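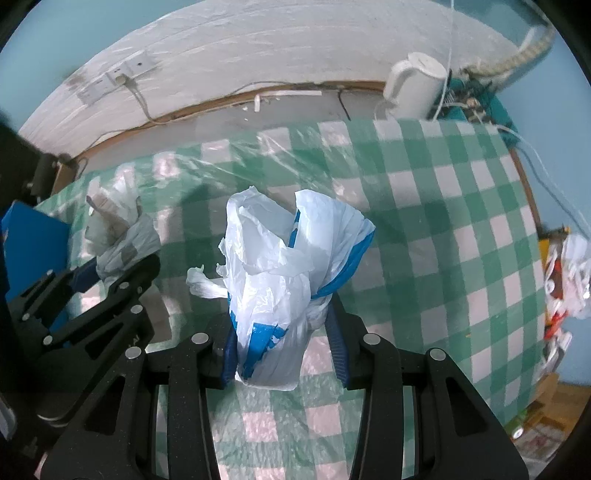
Two plastic bags, both crumpled. The white one in front has blue print.

The drawer under Aarti Bisht's sink no longer closed. In November she pulled it all the way out, put it on the kitchen floor and began to count. There were 828 plastic bags inside, many of them folded into other bags, and the oldest came from a shop in her street that had closed before her son was born.

"I was a little ashamed," she says. "But also I thought, now I am rich in bags."

Many homes have such a drawer. We bring the bag home with bread or onions, and it feels wrong to throw it away after one short walk. So it waits. After some time the plastic becomes thin at the handles, and one day a handle tears and the potatoes roll down the stairs.

Torbjørn Kristiansen has run the repair and reuse evenings at Nordin, a neighborhood workshop, for three winters. Every Monday he sorts the bags that people bring, about 40 on a quiet night. He makes three piles on a long table. Strong bags go back to the market sellers. Soft, wrinkled ones become stuffing for parcels. Torn ones go to the film recycling, if they are clean.

"Feel it with your fingers," he advises. "Pull a little at the handle. If it goes white and long, do not trust it with glass."

Bisht kept 30 bags. She folds each one into a flat strip, then into a triangle, the way her mother did it, and they stand in an old tea box beside the stove. The rest went to Nordin in two trips by bus — inside bags, of course. Her drawer now holds baking trays, and it closes.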